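Drillberg hand-held gripper kit – two-hand set

Sold as a pair | In stock | Ships from our Morrison workshop

I build these, test these and answer the emails about these, so I'm going to write this page the way I'd talk to you at a bench.

The kit is for people who want to record manipulation demos by hand and train a policy on them later. You hold a gripper in each hand, you do the chore, and the camera on the tool records it from the fingers' point of view. No arm needed while you're collecting! Most of my customers only bolt things to an arm in the last few weeks of a project.

What you get
2 grippers, left and right
Soft finger pads, fitted, plus a spare set
Printed marker squares for the finger plates
Hex key
Calibration board

Why I changed the pads
Last September I ran a small comparison, mostly to settle an argument with myself. I recorded 200 two-handed demos of kitchen-type tasks with the old flat pads and the new ribbed ones, split evenly, same table, same person (me, getting very tired of bread). Then I went through every recording and marked the slips. The flat pads gave me 134 and the ribbed ones gave me 13. I expected a gap, but I recounted that one twice.

Please read it for what it is – one operator, one table, a fairly short list of objects. It says nothing about how a trained policy will do. What I can say is that I threw out far fewer recordings, and that's the part of this work that eats my weekends. The Brasmont writeup has the full task list and how I defined a slip, and I'll send it to anyone who asks.

Tracking the opening
Finger width is read from the marker on each plate, so keep them clean and don't let tape creep over the corners. Plain lighting helps a lot. I also like a dark cloth behind the table, which keeps the background dull and the same from one day to the next. 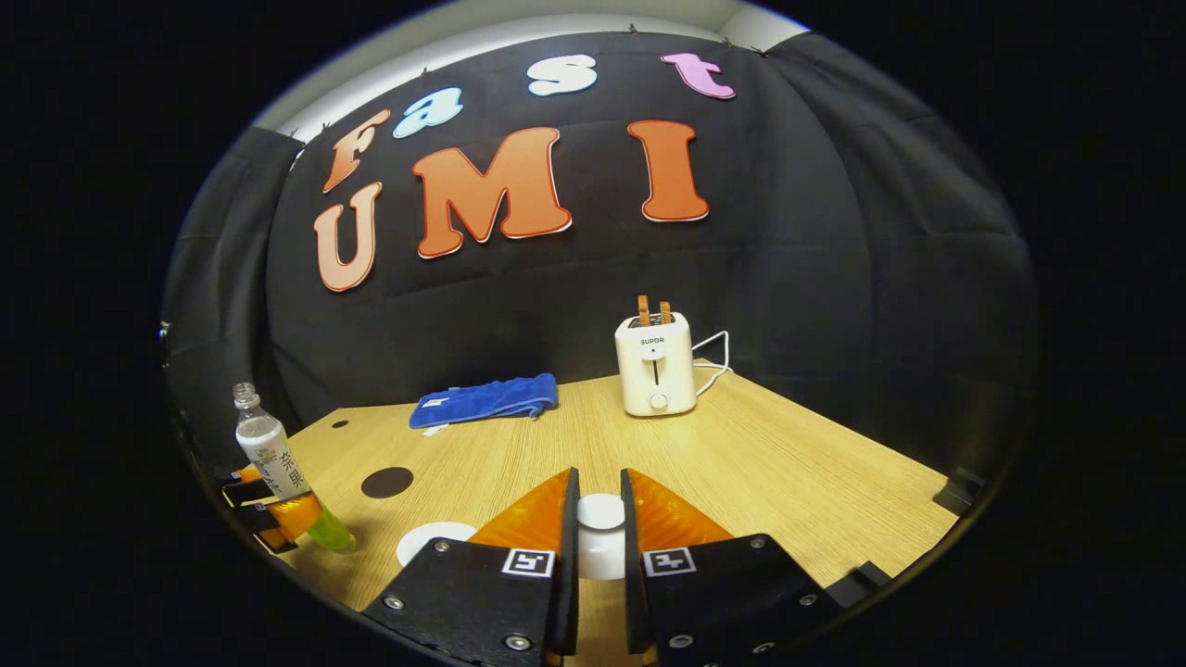
Two-handed kitchen setup: toaster at the back, bottle held by the other gripper.

Fit and compatibility
The finger plates share the Virner bolt pattern, so they'll go straight onto that wrist mount. For other mounts, send me a drawing before you order – I can usually tell you the same day if an adapter will do it. Spare pads are sold separately, in orange only for now.

Page updated 22 Mar 2026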